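Staff Exchange Forum – Facilities and Shared Services
Topic: Proposed change to the booking rules for shared rooms at Seltero House
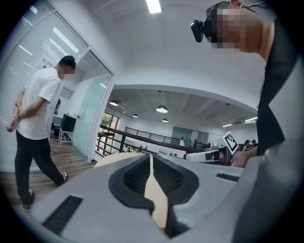

Posted by I_Onuoha (moderator)
9:10 a.m.

The consultation on the booking rules will remain open until the end of November. The present rules allow any department to reserve a shared room up to a year in advance, with no limit on repeat reservations. Last quarter the front desk recorded 157 reservations for which no one arrived and no cancellation was made. During the same period, departments were turned away on a regular basis and told that the building was full.

The draft contains the following changes.

Repeat reservations would be limited to one quarter at a time.
A room not claimed within 17 minutes of the start time would be released to the next department on the waiting list.
A department with repeated unclaimed reservations would lose the right to book in advance for one month.

Members are asked to comment on the substance of the draft. Questions about the Trudura booking software should go to the help desk.

Ifeoma Onuoha
Shared Services

Posted by rleinonen
9:48 a.m.

I thank the moderator for the summary. The language department supports the limit on repeat reservations but does not support the release rule as written. Our evening classes draw people from across the city, and the instructor often travels between two buildings. A late bus would be enough to lose the room with a full class standing in the corridor.

I would also ask how the release time was chosen. It seems an unusual number.

Ritva Leinonen

Posted by deskside_4
10:05 a.m.

The number comes from the software. Trudura checks for a claim at fixed points and then allows a short period for the notice to be sent. The first draft said 15 minutes, and the front desk found that the notices were going out after the room had already been given away.

Posted by rleinonen
10:22 a.m.

Then I would respectfully suggest that the rule be written to suit the departments and the software be adjusted afterward.

Posted by nokus_wing
10:40 a.m.

I must disagree with the previous member. The departments in the Nokus wing have waited two years for a rule of this kind. We have stood outside a dark room for a full hour when the schedule showed it as taken. A class that is running late can telephone the front desk, and the draft provides for that in its fourth paragraph. The desk may hold a room for a further half hour on request.

Posted by rleinonen
11:15 a.m.

The fourth paragraph says "may hold." It does not say "will hold." It also assumes that someone is at the desk. After 6 p.m. the desk is closed and calls go to a recorded message.

Posted by I_Onuoha (moderator)
11:31 a.m.

The point about evening hours is a fair one and has been entered in the comment record. One option would be to apply the release rule during desk hours only. Members are invited to say whether that would meet their needs.

Posted by quarterly_m
1:02 p.m.

It would not meet ours. Most of the unclaimed reservations on our floor are in the evening. I reviewed our own floor's list, and 23 of the unclaimed bookings began after the desk had closed. A rule that stops at 6 p.m. would leave the larger part of our difficulty in place.

I would also like the penalty clarified. "Repeated" is not defined anywhere in the draft. Two in a quarter? Two in a year? A small department with a single weekly booking should not be measured in the same way as one that books every day.

Posted by nokus_wing
1:20 p.m.

I agree that "repeated" should be defined. I would propose three unclaimed reservations in a quarter, with written notice after the second.

Posted by archive_annex
2:14 p.m.

May I raise a separate matter. The draft says nothing about the Šimko Room, which holds the long tables and is the only room suitable for laying out large maps and bound volumes. It is regularly reserved for meetings of four people – often because it has the better heating. Could the rules give priority by purpose as well as by date?

Posted by deskside_4
2:30 p.m.

Priority by purpose was tried under the old paper system. The desk was asked to judge which use was more deserving, and the complaints were considerable. I would not wish to see it return.

Posted by archive_annex
2:41 p.m.

A minimum group size would involve no judgment at all.

Posted by deskside_4
2:55 p.m.

It would if the group size on the form is not the group size that arrives. I have no objection to its being considered.

Posted by I_Onuoha (moderator)
4:08 p.m.

The comments received today have been added to the record. The revised draft will include a definition of "repeated" and two alternative texts for evening reservations. The question of the Šimko Room will be listed separately, as it falls under the room use policy and requires a different approval.

Written comments of up to 800 words may also be left at the front desk before closing. Please include the name of the department.

Posted by rleinonen
4:26 p.m.

Thank you. Our department will submit a text on the evening rule. I continue to oppose any automatic release while the desk is closed.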